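Pellcombe demos, progress to the end of December

Hello again, and thanks for letting us shuffle the deadline. It's been a busy stretch! We now have 316 usable demonstrations of household tidying, all done by people holding the grippers in their own hands, and I'm much happier with them than I was with the first lot (you may remember my gloomy email).

Most of our time has gone on rubbish, which sounds dull but I've grown oddly fond of it. Crinkly wrappers bend, slide and catch the light, and the person showing the task has to decide where to pinch. We do it with a gripper in each hand, in ordinary rooms, with the bin wherever the household keeps it. 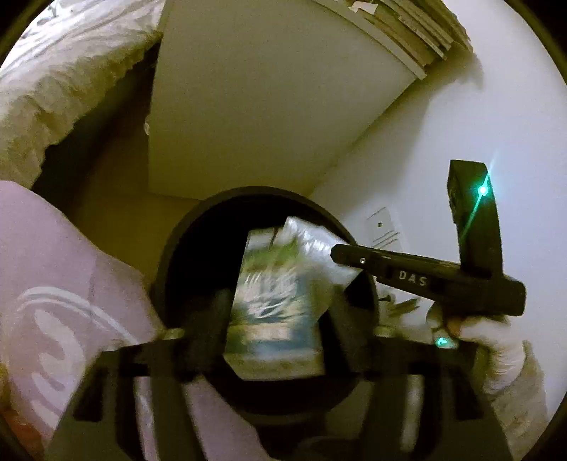 Hanne Toivonen thinks we should slow everyone down near the bin, as quick hands give the model smeared pictures just when it needs to know if the fingers are open. I half agree. Slow demos look a bit stiff when they're played back, so we're trying both, 30 of each, before I rewrite the instructions.

Money is fine. We've spent less than planned on travel and a little more on spare fingertips from Prititz, and two of the grippers need new ones already. Aarti has started training on the Friday batch and I'll send her numbers when they're in.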